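Stretching your own watercolor paper, worth it or not?
Studio Talk > Paper and Surfaces

mudlark_jo
Posted 7:40 am

Hi all, I'm signed up for a painting retreat in Varkala in September (so excited!!) and the supply list says "stretched paper or block." I've always used blocks because I'm lazy, but they get expensive fast when you ruin as many sheets as I do. So now I'm wondering if I should learn to stretch, or just clip loose sheets to a board and hope. I do have clips.
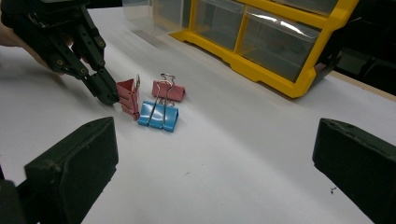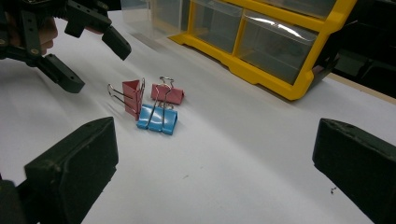

Binder clips in both.

The paper I have is Zarnix cold press, the 140 lb kind. It buckles on me every time I do a big wet sky. The paint runs down into the valleys and I get these awful stripes. What does everybody do?

wetedge
Posted 8:15 am

Stretch it! I soak mine in the bathtub, lay it on a board, gummed tape on all four sides, and leave it flat overnight. It dries like a drum. I did it wrong for ages because I was using masking tape, which just lets go in the middle of the night and you wake up to a potato chip.

Gummed tape, the brown kind you have to lick (don't lick it, use a sponge).

Pallet_Knifed
Posted 8:52 am

Going to disagree with wetedge. I stretched for years and quit. For a workshop it's a pain, you'd have to stretch everything the night before and you get as many paintings as you have boards. I clip dry sheets to a piece of corrugated plastic, and when the sheet swells I undo the clips, pull it snug and put them back. Takes a minute. Any buckle that's left comes out afterward under a stack of books.

If you hate buckling that much, buy heavier paper. 300 lb and forget about it.

wetedge
Posted 9:03 am

300 lb on a retreat budget, sure. And re-clipping in the middle of a wet sky is how you get a hard line right across your clouds. Ask me how I know.

Pallet_Knifed
Posted 9:10 am

You do it before the sky, not during. Wet the back, wet the front, give it a few minutes, re-clip, THEN paint.

tidepool_nan
Posted 11:26 am

I took a class with the Ó Gríofa studio where the teacher had us staple wet paper to a board, and that was my favorite of all of them. Easy to do, easy to undo, and no tape to rip the edge of a painting you like. But you need a board soft enough to take a staple and strong enough not to bend. Mine bent. I had a lovely painting in the shape of a canoe.

For traveling though? I'd bring a block. One block for the good paintings and a few loose sheets for messing around. Humid air is a thing too, my paper took forever to dry last time I painted by the sea, so anything stretched the night before might still be damp at breakfast.

mudlark_jo
Posted 12:34 pm

Oh I hadn't thought about the humidity at all, ugh. How big are the boards you all use? I've got 2 that fit a half sheet and that's probably the most I can get in a suitcase. Also is the 100% cotton paper easier to stretch, or is it the same? Mine is a blend I think, the label came off.

wetedge
Posted 1:05 pm

Cotton, definitely. Blends can tear at the tape when they shrink. Not always! But I've heard that little ripping noise from across the room and it's heartbreaking.

Pallet_Knifed
Posted 1:31 pm

Agree on the cotton, for once. Half sheet boards are fine. Cut the paper down to quarters and you'll get two on each.

tidepool_nan
Posted 4:48 pm

Try both ways at home first, Jo, same big sky on each, and see which one you swear at less. Leave the staple gun out of your carry-on!

mudlark_jo
Posted 5:20 pm

Ok, one sheet is in the tub right now and one is going on with clips after dinner. Will post the skies tomorrow, stripes and all.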